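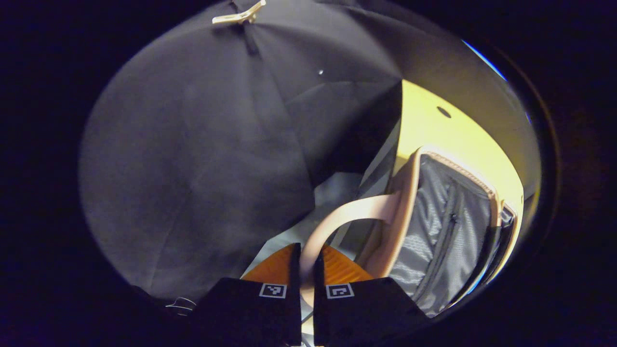 Figure 3. Packing task, seen from the hand-held gripper: dark gray fabric, open suitcase with a zippered mesh lining, and the strap between the fingers and the case.

4. Collecting the packing demonstrations

I'll say up front that packing was my idea, and that my teammates on the Cultetti project wanted to do cups. Everybody in our robotics course does cups! But the class had a rule that each team must pick one task with soft things in it, and I had just come home from a trip with a bag I couldn't close, so packing it was.

We worked with a hand-held gripper for all of this (the arm itself, which we call Misteck, only shows up in Section 6). You hold the gripper, you do the task the way you'd like the robot to do it, and the recording goes into the pile. By the end of April the pile had 566 recordings in it, and I made far too many of those myself, mostly late at night in the Daly room with the heater rattling.

Figure 3 gives a fair idea of what the policy has to learn from. The view is very wide and round, with straight things bending near the rim, and a single large piece of cloth can fill most of it. Dark fabric gave us more trouble than anything else. A gray panel with soft seams looks a lot like the next gray panel with soft seams, and when one of them takes up the upper left and the center, there isn't much left over to tell you where your hand is. The markers on the two fingers helped a great deal here. We used them to work out how far open the gripper was, and they were almost always readable, even in recordings where I couldn't have told you myself what I was holding.

The suitcase was the second problem. We had expected the hard part to be getting things in. It was the strap. A strap that arches out from the suitcase, like the one in the figure, sits right where you want to put your hand, and there are two ways to deal with it: move it first or reach around it. I always moved it. One of my teammates always reached around it. We didn't notice this for 18 recordings, and by then the model had picked up both habits and was trying to do something in the middle, which in practice meant poking the strap and stopping. We went back and wrote down a rule (move the strap first, let go, then pick up the next item) and redid that whole batch.

Our other written rules were pretty loose. Start with the suitcase open. Don't use your free hand. If you drop something, pick it up and keep going, since we wanted some recoveries in the data. We let people pack in whatever order they liked, and I still think that was right, although our grader disagreed with me in the margins.

Each recording ran up to 64 seconds before we cut it off. Most people needed far less than that on small firm items and used nearly all of it on cloth. Folding with two rigid fingers is miserable - you pinch a corner, drag it over, and the rest of the fabric comes along for the ride. After a while I stopped folding and just tucked, and the others copied me, so what we call "fold" in the labels is often closer to "stuff it in and press down." We kept the label because we had already used it in the Dristley viewer and changing it would have meant touching every file.

We split the recordings into five groups by the kind of item being handled, and trained on four of them while holding one out. I wanted the held-out group to be the fabric one, as it felt like the honest test. We were outvoted by our own deadline, though, and held out the small firm items instead. Section 5 has those results, and the fabric numbers are only reported for training items.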